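Owning a piece of a harness horse: your questions

I get a lot of email on this subject, so I've put the usual questions in one place. I own small shares in three pacers at Pusville Raceway and I've made most of the mistakes already!

How much does it cost to get in?

Our stable, Harms, sells shares from $200. My first one was in a gelding called Riltano, and I paid $1,233 for a bigger slice than I'd planned on (I got carried away at the yearling sale, what can I say). On top of that there's a monthly bill for training, feed, shoes and the vet. Mine came to $70 in March.

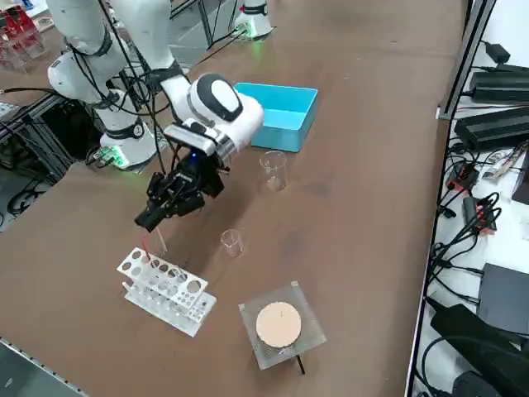

White robot arm and test tube rack.

Do I need a license?

It depends on your state and how big your share is. Call your racing commission before you send anyone money. Kerstin Heitmann handles the paperwork for our group and she'll tell you which form you need, but she can't fill it out for you.

Who decides where the horse races?

The trainer. Ours is Benedikt Seidel, and he picks the class and the driver. We can all give an opinion - and boy, do we - but he gets the last word, and I like it that way. I once begged him to try the mile at Prasgate from the outside post and we finished dead last.
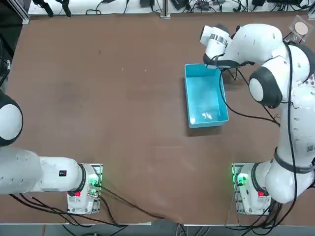 What happens when we win?

The purse gets split. The trainer, driver and groom take their cuts first, then the rest is shared out by percentage. You'll also be asked into the winner's circle, so wear decent shoes. It's muddy down there.

Can I visit the barn?

Yes, please do! Mornings are best, after the horses have jogged. Text Nneka Jibrin the night before so she knows how many people are coming.
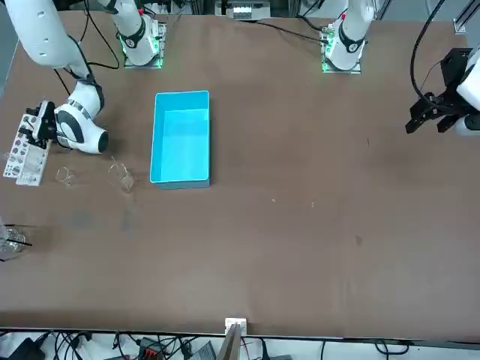 Bring carrots if you like, but ask before you feed anybody. Some of them are on a special diet, and Riltano will take your sleeve along with the carrot.

What if my horse gets hurt or just isn't fast?

It happens a lot. One of mine made 37 starts and never won (I still loved watching her). An injured horse goes on turnout and you keep paying a reduced bill while it heals. If a horse is done racing, Waltraud Hamann helps us find it a riding or driving home.

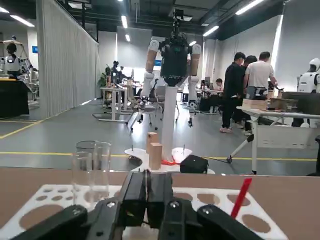
Can I sell my share?

You can, but the other owners get first offer and you might wait a while for a buyer. Don't put in money you'll need back by summer.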